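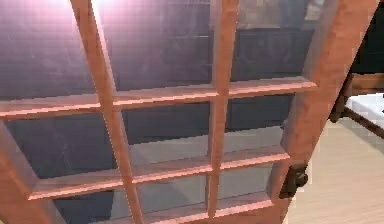
What does a visitor see at a robotics open day that a published success rate leaves out?

Mostly the failures, and how long each one takes. A success rate is a single number per task. A visitor standing next to the operator's desk sees the arm stop short, try again from a slightly different angle and give up, and can ask what the planner thought it was doing.

Open day at Vavell: doors, handles and a simulator that runs all night

April – 6 min read
By Howard Hartley

Vavell occupies the upper floor of a former seed warehouse in Trirncombe. Once a year the company lets in anyone who signs up, and this spring it capped the list at 27. Most of the visitors were from facilities management and small integrators. The program was short: a talk, a simulator session, a run on the hardware, and questions.

Kimie Okabe runs the manipulation group and gave most of the talk herself. Her team works on one problem, which is getting a mobile arm called Odo through interior doors it has not been told about in advance. I sat down with her after the second session.

"People expect us to talk about grasping," she said. "Grasping the handle is a small part of it. The larger part is that a door is attached to the building. If the arm's idea of the hinge line is wrong, the arm and the door disagree, and something has to give."

Odo estimates the hinge axis before it touches anything, then revises the estimate while it pulls. The first guess comes from the outline of the door and the position of the handle. The revision comes from force readings at the wrist. If the sideways force rises above a set limit, the controller stops pulling and refits the arc. Okabe put the limit on a slide and asked that it not be published, on the grounds that it changes with every gripper revision.

Glazed doors take up a good deal of the group's time. In the simulator session the operator loaded a wooden door with a grid of panes and a small dark handle on the outer stile, and left it on the wall screen while Okabe explained the trouble with it.

"Glass gives you two wrong answers," she said. "A depth sensor may look straight through it and report whatever is behind. Or it picks up a reflection and reports a surface that doesn't exist. The wood between the panes is what you can trust, so we fit the plane of the door to the wood and throw out the rest."

One of the integrators asked how a simulator could help with this when rendered glass is better behaved than the real kind. Okabe agreed that it is. The group adds noise to the simulated depth data to compensate, using error patterns recorded on site. The recorded patterns come from 18 doors in the building and in a neighboring office, and she described that as too few. All of them were fitted by the same contractor and use the same two types of glass.

The nightly batch is 500 episodes. Each episode changes the door's size, weight, hinge side, closer strength and handle position, along with the lighting and the furniture nearby. Door closers were added last year after a trial at Wattanapong, a hotel supplier that lent the group a corridor. The arm opened the doors there reliably and then let go too early.

"We had modeled a door as something that stays where you leave it," Okabe said. "In a hotel it comes back at you. We had to add a second contact so the base could hold the door while the arm let go of the handle. That took most of the winter."

The hardware run followed the simulator session. Odo made 3 attempts on a solid door with a lever handle. The first was clean. On the second the gripper closed above the lever and the run was aborted from the desk. The third succeeded after one refit of the hinge arc, visible on the monitor as a line that jumped a few degrees and settled. The operator read out the logged cause of the abort, a handle height error, and did not repeat the attempt.

I asked Okabe why the failed run had been left in the program, given that the schedule had room for a retry. She said the order had been fixed beforehand and the desk was told to keep to it.

"If I rerun it until it looks good, the people in the room learn what a good run looks like," she said. "They can get that from the video on our site. The ones who might buy this need to know what their staff would be dealing with on a bad afternoon."

Several visitors wanted to know about speed. Odo is slow at doors, and a person carrying a tray would overtake it. Okabe said the approach phase accounts for most of the time, as the base stops fully before the arm unfolds. Moving both together is possible in the simulator and is disabled on the real machine until the safety review is finished. She would not give a date for that.

She was more forthcoming about what comes next. The group is leaving round knobs alone for now, partly because customers rarely ask for them. Double doors are first on the list, followed by doors that stick. The simulator has no good model of a sticking door, and the plan is to measure several with a spring gauge and a hand-held encoder.

"There's one downstairs by the loading bay," she said. "It swells every time it rains. We've asked the landlord not to fix it."

Recent items
Force limits on shared corridors: what integrators ask first
Notes from the Wattanapong corridor trial
Why depth sensors struggle with glass
Open days this spring: how to sign up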